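Large leaf pattern wallpaper, how many rolls and where do I start?

Posted in Walls and Ceilings, 9 October 2025

Chunhua Qiu

I am papering two walls of our back room and have got stuck before opening the paste. The paper goes above tongue and groove boarding, so the height I need to cover is only 146 cm. The two walls meet in a corner and together they run to 746 cm. There is one window but it is small and I have not taken anything off for it.

The paper is from Eltlow. Each roll is 10 metres long and half a metre wide. The label says straight match with a repeat of half a metre. It is a paste-the-wall type. My sister says three rolls, the shop said five, and the calculator on the website wants a ceiling height and will not accept mine.

The last time I did any of this was a plain textured paper in the hall, so I have never had to match a pattern. The walls were replastered in March and have had one coat of emulsion. I would also like to know whether to start in the corner or in the middle of the longer wall. The longer wall is the one you see as you come in.

Zindstead

Get five. You can take back what you don't open. Start in the corner, everyone does.

Yichen Duan

Your sister is right about the minimum, but I would buy four.

The length of each drop is what matters with a patterned paper. You need 146 cm plus something to trim at top and bottom. I allow 10 cm altogether, which makes 156 cm. To keep the pattern in line on a straight match you then have to go up to the next full repeat, so every drop uses 200 cm off the roll even though you will throw some of it away. A 10 metre roll therefore gives you five drops. At half a metre wide you need 15 drops to cover 746 cm, and 15 divided by five is three rolls exactly.

Exactly is the problem. The corner will use up some width, one torn drop leaves you short, and a roll bought later may come from another batch. Check the batch number on every label before you leave the shop. If there are two numbers, ask for a set that match, even if it means waiting for a delivery.

The order I work in:

1. Check the wall first. New plaster needs a mist coat, which is emulsion thinned with water. If your single coat was put on neat, press some masking tape on it in a few places and pull it off sharply. If paint comes away with the tape, scrape back whatever is loose and prime it. Size or a coat of thinned paste is worth doing if the wall still drinks water when you flick some on it.

2. Decide where the full motif goes. Unroll a couple of metres on the floor and pick the part you want to see whole. With your height I would put the fullest leaf just under the ceiling line and let the boarding cut through whatever falls there. Your eye goes to the top edge more than the bottom one.

3. Find the middle of the longer wall and draw a plumb line there with a level or a weight on a string. Then measure out from it in half metre steps to see what is left at each end. If one end comes out as a thin strip, move the line over by half a width. Thin strips in a corner are hard to hang straight and they tend to lift.

4. Hang the first drop to the line and work outwards in both directions. Paste a bit more wall than the drop needs. Slide the paper up or down while the paste is wet, and get the match right at eye level first. If it drifts slightly by the bottom, it will be less noticeable there.

5. At the corner, measure from the last edge to the corner in three places, take the largest figure and add a little so it turns on to the next wall. Cut the strip to that width. The offcut starts the second wall, hung to a new plumb line and overlapping the turned edge. You lose a sliver of pattern doing this and it cannot be avoided, as corners are never square.

Leaf papers are kinder at the corner than stripes or anything geometric. The one below has big brown and pale blue-grey leaves on a peachy beige ground, and the places to watch on a paper like that are the dark curling vines. A leaf can be a little out at a seam and pass, but a stem that steps sideways will catch the light every time. 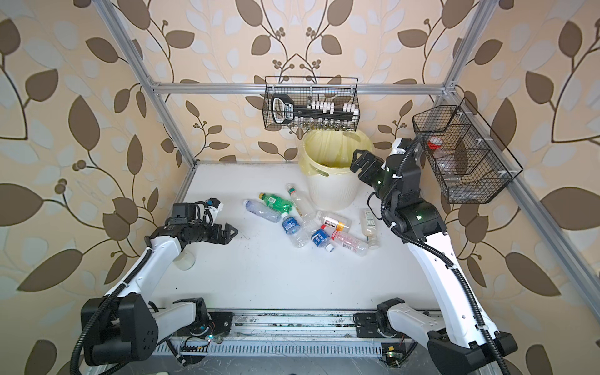

6. Trim top and bottom with a new blade and a wide filling knife held against the wall. Change the blade every couple of drops. A dull one drags wet paper and you get a furry edge. Wipe the boarding and the ceiling straight away with a damp sponge, before the paste skins over.

7. Go over the seams with a soft roller, lightly. Pressing hard squeezes the paste out and leaves a shiny line down each side. Keep the heating low overnight and leave the windows shut.

For the window, do not try to save paper by fitting small pieces round it. Hang the drop across the opening, cut a diagonal to each corner of the frame and trim back. Keep the piece you cut out for a patch.

Rallanano

Agree with most of that. The only thing I would do differently is number the drops on the back in pencil with an arrow for the top. It sounds fussy, but leaves look much the same either way up when you are on a step ladder. Also open all the rolls and look at them next to each other in daylight before you cut. I had one that was a shade pinker than the others with the same batch number, and once I had cut it the shop would not take it back.

Comments (4)

Chunhua Qiu: Thank you all. Did the tape test and a patch the size of my hand came off by the door, so I am priming first. Four rolls ordered.

Deng: Does the 200 cm per drop still work if the paper is a half drop match?

Yichen Duan: No, every other strip has to start half a repeat further along. Cutting alternately from two rolls saves some of the waste. Work it out on paper first.

Zindstead: I still say five.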